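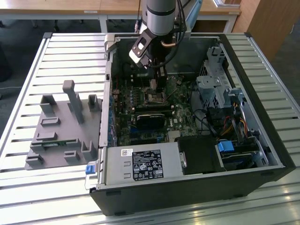 A desktop tower on its side with the side panel off. The green board is the motherboard.

Week 3: Where your work lives (and how not to lose it)

Welcome back, everyone, and a special hello to those who've come across from Effie Farquharson's evening group at Rivley! I promised we'd finally talk about saving things properly, and I do mean to get there before the tea break.

Last week somebody asked me whether memory and storage are the same thing, and it's a lovely question because the shops muddle them constantly. Think of memory as your kitchen bench and storage as the pantry. The bench is where you're working now, and it gets wiped when the power goes off. The pantry keeps its colour-coded jars until you throw them out (or the pantry catches fire, and we'll come to backups in a minute).

Backups, then. Keep one copy at home and another somewhere else, at your daughter's place, say. My own family photos come to about 3,016 files, and I lost 40 of them one November through sheer laziness, so please learn from me.

For next time: make a folder called Practice, save a letter in it, then copy it to your USB stick. Bring the stick along, labelled with your name.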